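Barredo Evening Program
Rooms and Surfaces, Unit 2: Color and Light in a Workroom
Handout, revised July 2019

Bring this handout to both sessions. The reading for this unit is chapter 14 of the Jurnness packet, and you can skip the part on paint chemistry.

1. What the unit covers

Unit 1 dealt with floor plans and where people walk. Unit 2 deals with what they look at once they sit down. We will work on large pale surfaces, small strong colors, and the table as a place where both meet. The examples come from rooms people use for work. Homes come in Unit 4.

Terms you need:

Ground: the color that takes up most of the view. In an office it is usually white, gray or cream.

Accent: a color used in a small amount that the eye goes to first.

Depth color: a dark color that reads almost as black until it has light on it. Navy, bottle green and dark brown are the common ones.

Temperature: whether a light or a color leans yellow (warm) or blue (cool). Lamps are marked in kelvin. A lamp marked 3000 is warm. Daylight is much cooler and changes through the day.

2. Mixed light

Most workrooms have two kinds of light at once, windows on one side and fixtures overhead. A sheet of white paper will look different at the window and at the back wall. Cream shows this more than white does, and people who order cream storage or cream lamp shades are often surprised when the pieces don't match each other on opposite sides of a room.

Accents behave differently. A red office chair stays red wherever you roll it. It will also draw the eye from across the room, so decide where you want people to look before you buy one. Screens count too. A monitor that is off is a dark rectangle on the wall and should be drawn on your plan as one. 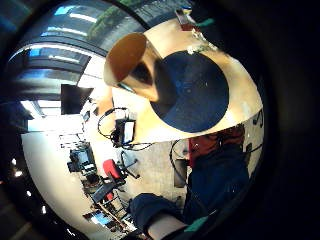
Shiela Dagdag asked whether navy should be treated as an accent or a depth color when it sits right next to cream. She had tried it both ways in her Unit 1 plan and got two different comments.

The answer depends on area. A small navy patch on a cream ground acts as an accent, because the contrast is strong and the edge is sharp. Once the navy gets to be roughly a third of the surface, it starts acting as a second ground and you need something else for the accent. Brown or rust works well. Green also works, in a thin strip. If you got two different comments, check whether the navy area changed between your drafts.

3. Curved pale surfaces

Flat walls are easy to predict. Curved surfaces are harder, and a shaded ball or cylinder is the best practice there is. The side toward the window goes lightest. The side away from it picks up color from whatever is near, so a cream object often turns peach or beige toward the bottom. The change is gradual. When you draw it, don't put a line where the shadow begins.

A flat disk on a curved body is a useful exercise. The disk has one value all over, or close to it, and the body around it has many. Draw the disk first, as an oval if you are off to one side, and then fit the shading to it. Metal parts come last. They need hard light and dark bands along their length, with little in between.

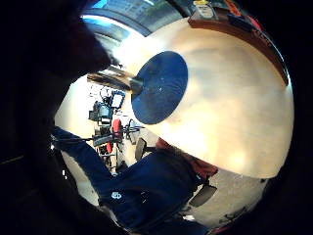
For practice at home, use a bowl turned upside down near a window. Spend 20 minutes on it with a soft pencil, then do it again after dark with a warm lamp. Label each drawing with the time and the light source. The Privix sketch pads sold at the front desk are fine, and so is printer paper.

4. The table

A round table has no head and no obvious front. That makes it friendly to sit at and awkward to arrange. Three things help.

Group the small items. Bottles, boxes and containers in mixed colors look like clutter when they are spread out. Put on one dark tray, they read as a single shape. Place the tray toward the far edge so the working area stays open.

Give the long things a direction. Stems and handles all point somewhere. If they cross, the eye stops at the crossing. Decide if you want that.

Let the wood show. Light wood is a good ground for purple, red and yellow, and for dark blue as well. A tablecloth would give you one more color to deal with.

Flowers don't have to be in a vase for this exercise. Laid flat, they show the full length of the stem, and you can move them without spilling anything.

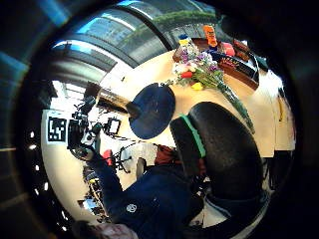
Fig. 3. Loose bouquet on a round light-wood table, with tray.

5. Assignment

Choose a table in a room where people work. Make one color plan from above, showing ground, depth color and accents. Write a half page on the light: where it comes from, what it does to the palest object, and what you would move. Photos may be attached but the plan has to be drawn.

Hand it in at the Markel Street office or leave it in the tray outside the classroom. Plans from the January group are in the binder on the shelf by the door. Please return them to the same section.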